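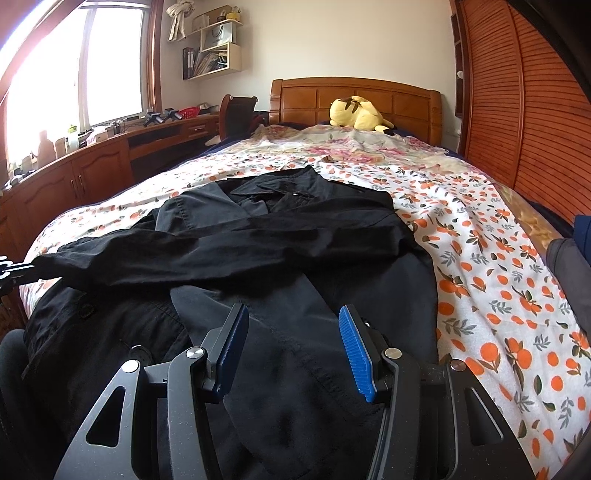
FOR IMMEDIATE RELEASE: Drestum Coat and Bedding Drive Opens Early This Year

Home News Drop-off Points Contact

DRESTUM, 8/10/25 — Ruta, the clothing and linens exchange, is opening its fall collection now instead of waiting for cold weather. Coats, blankets, sheets, pillowcases. Clean, dry, no broken zippers please.

Last year's drive took in 2821 items across 23 drop-off points. Good numbers, but most of it came in the last two weeks and sorting ran way behind. Hence the early start.

New for this year: bedding. Requests for it went up sharply after the June move-in season, when a lot of families got apartments with a bed and nothing to put on it. Any size is welcome, and sets don't need to match. Prints are fine, flowers, fruit, stripes, whatever you have.
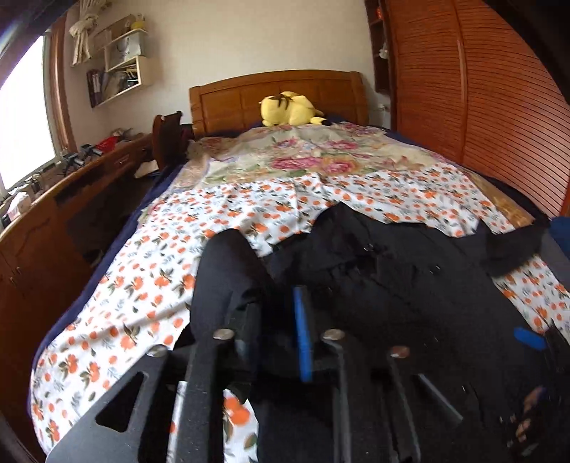 Ruta is aiming for some 1001 full bed bundles by the close of the drive. One bundle is a blanket, two sheets and a pillowcase, tied and labeled with the size. If you dont know the size, leave the label blank and the sorting table will measure it.

Umalum Laundry is washing anything that arrives musty, at no charge. Chan Freight is lending 2 vans for pickups from schools and apartment buildings. Pickups have to be booked ahead — same-day calls can't be taken.

Not accepted: mattresses, electric blankets, anything with mold or pet damge. Check coat pockets before you bag them. Keys turn up every year.

Drop-off hours are posted at each location.

RECENT RELEASES
Ruta extends evening hours at Drestum sorting room
Umalum Laundry joins linens program
School shoe swap: results

Contact: Ruta press desk, Drestum | Copyright Ruta | Back to top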